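Stercombe Supper Club: Notes on the March Soup Swap

The March swap went ahead at the Flanik Street hall with 13 soups, 5 of them lentil. We have nothing against lentils. We would only point out that the sign-up sheet has a column headed "What are you bringing?" and that it can be read by people other than the person filling it in.

Top marks went to Tegan Henare for a leek and potato that was gone before the bread had been sliced. Tegan has been asked for the recipe and says there isn't one, a position she has held for three years now. The sweet corn chowder also did well. The cold cucumber was brave for March.
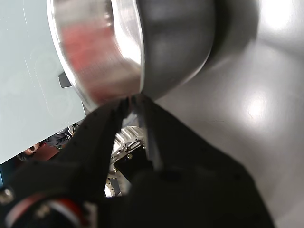
A word on quantities. A swap works when you take home about as much as you brought. One household arrived with a single jar and left with a week of dinners, and we admire the nerve, but from next time it will be a quart in, a quart out. Please bring your own containers with lids that belong to them. Foil is not a lid. Neither is a saucer, as the back seat of one member's car can confirm.

Labels were better than last time, though "soup (brown)" still turned up twice. Write what's in it, mention nuts, dairy and shellfish, and put your name somewhere. We are still holding 19 spoons and a ladle from earlier swaps – collect them from the Sivakumar place on the corner, any evening before seven.

The next swap is Wed 12 April, doors at six. The theme is green, which we chose before remembering how many people own a bag of frozen peas. If you are planning pea, put it on the sheet early and be ready to defend it. Entry is still a dollar toward the hall, and the coffee is still the coffee.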